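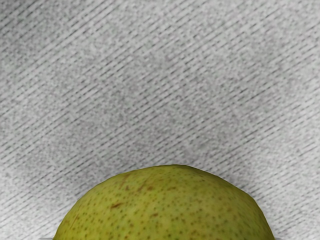

Skustora Open Day: pear and bowl episodes

README, kept by Inès Pruvost

Hello, and thank you for downloading this. The folder holds the simulated episodes we ran on the big screen at the Skustora open day in May, when visitors could come in, sit down with a cup of tea and have a go at driving the arm themselves. Several people asked afterwards if they could take the recordings home, and it seemed a shame to say no, so I have tidied them up as best I could.

What is in the folder

There are 30 episodes. Visitors drove 22 of them, and the rest are mine, from the morning, when I was checking that the controls behaved before the doors opened. Each episode has its own folder with the rendered views, the joint positions and a short text file of notes. The notes are a bit chatty in places, for which I can only blame the biscuits and the good company.

Everything takes place in the same simulated room, which we call Dravuvley. It has pale rough walls, a grey floor and a round table under a white cloth, with a green pear and a small turquoise bowl on top. The job is to pick up the pear and put it in the bowl. I did think about a longer task, but with a queue at the door it was much nicer to have something people could grasp straight away (and the children took to it at once!).
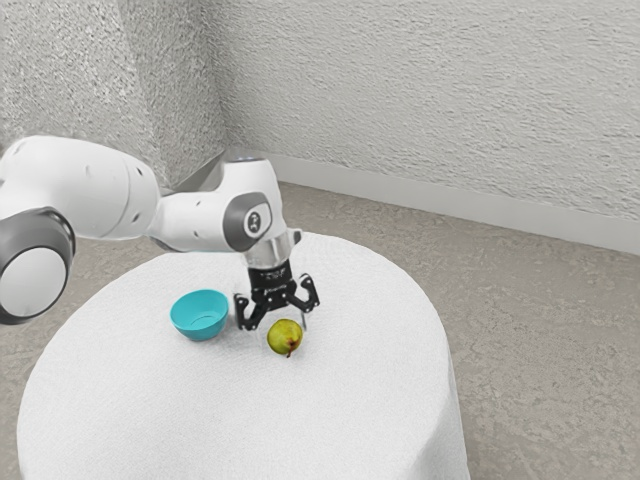
How the turns were run

Each visitor had 2 practice minutes and then one recorded attempt. We used Viro for the hand controller and Rey for the rendering, both our own little tools and both still rather rough. I asked everyone to bring the open fingers down over the pear slowly and to stop for a moment before closing them, and most people were very patient with me about it.

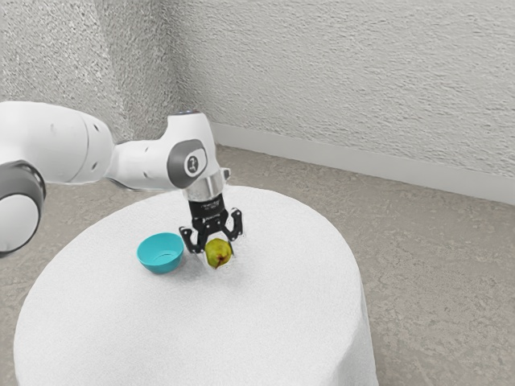 Going slowly matters a good deal for anyone who wants to train on these, as the quick attempts have very few useful steps just before the grasp. I have put the word "slow" in the notes of the 12 episodes I would start with. Dropped pears are kept in as well, and marked "drop", so please don't assume that every folder ends happily.

Known problems

The clock in the morning episodes runs slightly behind the joint log. The controller button also sticks now and then, and you will see the fingers open a second time for no good reason.

Using the files

Do share them and change them as you like, and a mention of the open day would be lovely. If something won't open, write to me at Skustora with the episode number and I'll have a look after lunch, when the office is quieter.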